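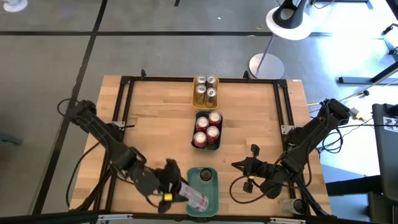

The can-sorting cell at Zurwood, with two arms on one extrusion frame.

The visit on 29/10/2021 was limited to one machine, the two-arm sorting cell that Zurwood runs under the project name Fakir. Eilidh Niven, who maintains it, took us through the setup and the weekly service.

Both arms are carried by the black aluminum frame, and the butcher-block top sits inside it. Niven checks the frame first. The bracket bolts get a torque check every 40 hours of running, and any arm whose base has been loosened is zeroed again before it moves under power. The trays are plain plastic and are set down by hand. Cans are grouped by color, and spares stay on the tabletop between runs.
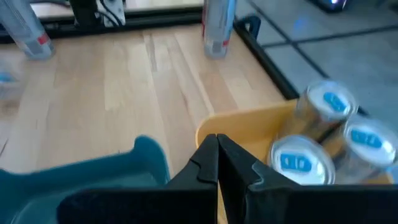 Photo: Flora Pringle / Import

Fingers take most of the wear. They are closed on each other and inspected at the seam; a gap at the tip means a bent finger or a slipped zero. Zurwood replaces them in pairs after 200 hours and logs the change in Sorkanico, the in-house service record. The wrist camera is cleaned at the same time and its view compared with a stored reference.

Cable routing was the one weak point Niven raised. The loops at the joints need enough slack for full reach – too much and they drag on the tabletop. She reported 31 stops in February, 4 of them traced to a connector pulled at the wrist. The ties were moved back one link, and the fault has not come back.

For the restart check, both arms are brought in over the bins at low speed, one with a can in the gripper. Clearance between the wrists is judged by eye, then confirmed against the joint readings.

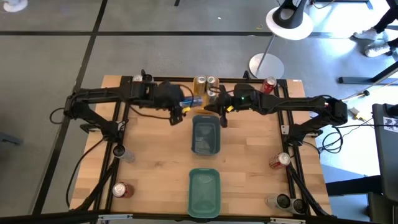

Spare parts and access

Fingers, ties and one complete wrist harness are kept on site. A harness swap takes 40 minutes with the arm left on the frame. Motors go back to the supplier.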